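Simulated kitchen helps robot arm learn to pick up vegetables

A group at Tiltine has published results of a training method in which a robot arm practices kitchen tasks only in computer simulation. The method is called Bremeo, and it was presented in March.

The arm was trained on 1299 simulated attempts. In each attempt the cucumber and the bowl were placed differently on the counter, and the look of the stone was also changed. The control program receives three camera views at the same time – one from the gripper and two from the room.

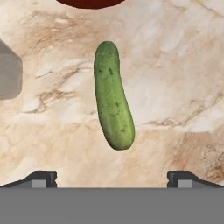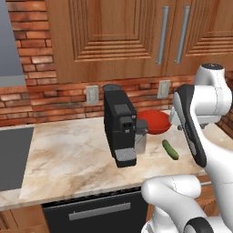
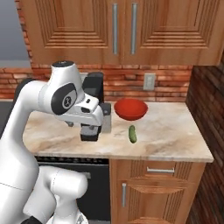 Cucumber and red bowl on the marble counter, rendered in the Bremeo kitchen.

Deividas Vaher said that the view from the gripper was the most useful for the last few centimeters, but that the program made more mistakes when it was used alone. He added that results in simulation should be read with care, and that a real counter will bring problems which the group has not yet modeled.

For the tests, the group used 310 new arrangements that the program had not met in training. A second set of tasks, with softer vegetables, is being prepared together with Trandside. It will contain 2000 attempts and will use the same arm and the same kitchen – only the objects will change.

The group plans to share the kitchen model with other laboratories when the second set is complete.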